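Caring for Plastic Plates, Bowls and Picnicware

Plastic dishes last a long time if they are washed and stored with a little care. Most of the ones that get thrown out early have been scratched by the wrong scrubber, warped by heat, or stained by tomato sauce that sat overnight. The notes on this page cover everyday washing, stains, smells and storage.

Washing

Scrape plates with a rubber spatula or the side of your hand. A metal knife leaves fine lines that hold grease and color. Wash in warm water with ordinary dish soap and a soft cloth or the soft side of a sponge. Steel wool, scouring powder and the green side of the sponge all dull the finish, and there is no polish that will bring it back.

If the maker says the plate is dishwasher safe, use the top rack and skip the heated dry. Check the underside for the marking. When there is no marking, wash by hand.

Dry the rim and the foot with a towel before you stack. Water caught between two plates leaves a white ring in hard-water areas. Wipe the ring off with plain white vinegar on a cloth, then rinse.

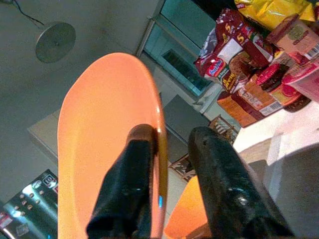
Large orange plastic plate with a raised rim.

Stains

Bright colors such as orange and red hide food stains fairly well. White and pale blue show everything. For tomato, curry or beet stains, try these in order:

1. Mix baking soda and water to a thick paste, spread it on the stain, and leave it for 18 minutes. Rub gently with a damp cloth and rinse.
2. Set the plate outside in direct sun for an afternoon. Tomato stains in particular fade this way.
3. Soak in a sink of warm water with a cup of white vinegar added. Rinse well.

Do not use vinegar and bleach together, and do not follow one with the other unless the plate has been thoroughly rinsed in between.

Coffee and tea marks inside cups usually come off with the baking soda paste alone.

Smells

Onion, garlic and fish smells cling to storage tubs more than to plates. Fill the tub with warm water and two spoonfuls of baking soda and let it stand overnight. For a tub that still smells, crumple a sheet of plain newspaper inside, close the lid and leave it for two days. Wash again before using.

Storing picnic and party sets

We keep our summer set in a lidded bin from the end of the season until April. Put the largest plates at the bottom and a paper towel between each pair. Stand cups upside down and do not nest them tightly, or they will stick. Keep the bin away from the water heater and out of the attic, where summer heat can bend a flat plate.
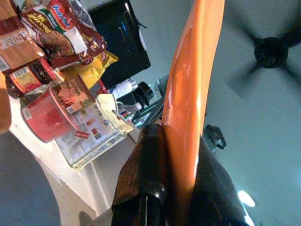
The shelf where dishes are kept should be used for dishes only. Food stored alongside them brings crumbs and, sooner or later, ants and mice, and the plates will need washing again before each meal. Packaged food is the usual offender, because it goes down wherever there is a free spot after shopping. A jumbled pile of packages on a white surface like this one would be better sorted into a bin or shallow box, so that it can be lifted out in one go when the shelf is wiped. Check the dates while you are at it. Wipe the shelf with warm soapy water and let it dry completely before anything goes back.

When to throw a plate away

Replace a plate that has cracked, has a chipped rim, or feels rough or sticky after washing. Deep knife cuts are also a reason to retire it from the table. Old plates are still useful under flowerpots, for holding screws in the workshop, or as a rest for a wet paintbrush.

Many kinds of plastic plate are not accepted in curbside recycling. Look for the number on the underside and check it against your town's list.

Microwave use

Unless the plate is marked microwave safe, heat food on glass or plain china and move it over afterward. Hard melamine plates should stay out of the microwave entirely.

Contact Uncombe Household Pages | © 2018 Uncombe | Back to top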